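Two-Finger Gripper Comparison on the Mosoti Dual-Arm Cell
Project report, Roald Hellström and Aliki Theodorakopoulos
Supervisor: Derek Tindall
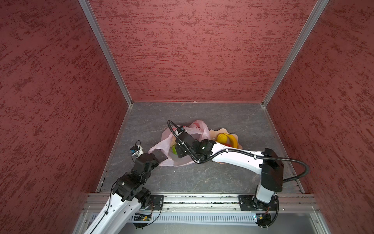

Does a softer fingertip make it easier to take produce out of a thin plastic bag?
For round items, it does. The soft pads slipped less often on limes and apples, but they caught the bag film more often than the hard pads did.

1. Purpose
The cell is used for unpacking groceries onto a plate. Earlier groups ran it with the hard fingertips supplied by Jolico and reported dropped items without separating the causes. We compared those fingertips with a molded silicone set made in the Markirwood shop. Arm, controller and camera position were kept the same for both sets.

2. Method
We ran 210 teleoperated trials, split evenly between the 2 sets. A trial began with the bag on the floor of the cell and ended when the operator released the item over the plate or gave up. The left arm was allowed to hold the bag; the right arm did the reaching. Closing force was limited in software to the same value for both sets. Erasto Mabula operated all trials so that operator skill would not vary between sets.

Each failure was logged as slip, film caught, or collision with the other arm.

3. Results
Slip was the main failure with the hard set and was worst on limes. With the silicone set, film caught was the main failure. The pad dragged a fold of plastic along with the item, and the bag moved across the floor until the left arm pinned it. Peppers gave little trouble with either set. Bananas depended on approach angle more than on pad material.

Collisions were rare and did not differ between sets. Most came from the right elbow passing low over the left wrist.

4. Limitations
One bag type was used. The silicone pads picked up dust after long sessions and were wiped only between blocks, so late trials in a block may be slightly worse. Réjean McKinnon has suggested a ribbed pad with a hard outer edge to push the film aside. The mold is drawn but has not been cast.

Submitted 07/03/2020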